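Nirimdale Platform Shelter, Kit 8

The Nirimdale is a small waiting shelter for station platforms, halts and heritage lines. It was first sold for the Flumville branch and is now the standard model in the Grivura catalog. The kit comes flat-packed and bolts to an existing platform surface.

Seats 8 adults, with clear space at one end for a wheelchair.

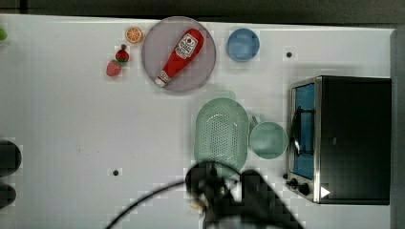
Frame: galvanized steel, powder coated. Stock colors are dark green and cream. Other colors add 14 working days to the order.

Roof: single slope, draining to the rear. A gutter and downpipe are included. On island platforms, where there is no rear side to drain to, order the center-drain roof.

Glazing: clear polycarbonate on the front and both ends. The rear wall is solid below seat height. Replacement panels are sold singly.
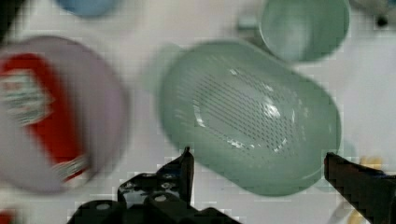

Lighting is optional. The Shezi light bar fits under the front roof beam and takes its feed from the platform supply. It has to be connected by a licensed electrician. Shelters delivered before September 2018 need the adapter bracket, sold separately.

Assembly takes 2 people one day. Check your line's clearance rules before choosing a position, and do not drill within the edge coping.

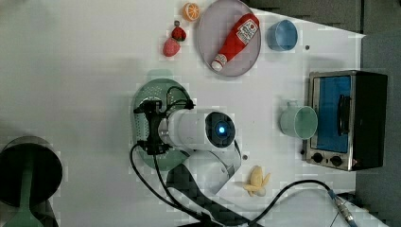
In the box: frame sections, roof, glazing panels, bench, gutter, 11 anchor bolts (one spare) and printed instructions. Timetable case and station name board are not included.

Delivery is by truck to the nearest road access. Someone must be there to sign and help unload.

Page updated July 12, 2020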